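Bastley Home Forum > Letting and Guest Rooms > Breakfast in a short let: provide it or not?

ConallK
17 April 2019
We let the flat above the shop in Bastley, mostly two or three nights at a time. Up to now I have left bread, butter, jam, milk and six eggs for every booking. Half of it goes in the bin. I am thinking of stopping and leaving just tea and coffee. What do others do?

Stanislawa_B
I stopped two years ago and bookings didn't drop. One guest in April mentioned it in a review and still gave full marks. I spend the money on better towels and on the bathroom, which people do write about. Last job was the kitchen rail.

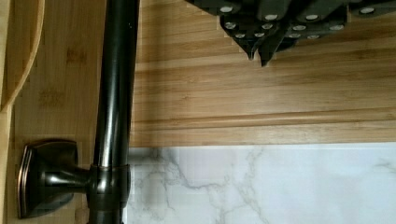
Do you tell guests before they book that there is no food?
It's in the listing and again in the message I send with the door code.

Kwame Aidoo
I disagree with stopping. People who arrive late want something to eat in the morning without looking for a shop. A loaf and a pot of jam cost me less than 5 pounds. If guests don't use them, I take them home.

WitoldO
Kwame, that works if you live next door. My place is in Brunau and I am there twice a month. The cleaner is not going to carry milk about.

Kwame Aidoo
Then use long-life milk and small packs of butter. Or ask when they book. I send one line: "Would you like breakfast things left for you?" Most say no, so there is no waste either.

Kacper_J
We tried asking. Out of 70 bookings, 14 said yes, and some of those left it untouched. I still ask, it takes a minute. 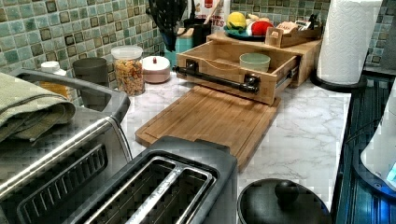
What matters more to me is whether guests can make their own. I have stayed in places with a basket of lovely bread and a blunt knife to cut it with. Leave a toaster, a toaster oven and a decent chopping board out on the worktop and people will sort themselves out. I would rather put 30 pounds into that once than buy jam every week.

WitoldO
Agree about the knife. Not sure about a toaster oven, mine never got used and it was a pain to clean.

Kacper_J
Families use it. Couples don't, I'd say.

ConallK
Thanks all. I'll try Kwame's message for the next few bookings and stop the eggs in any case.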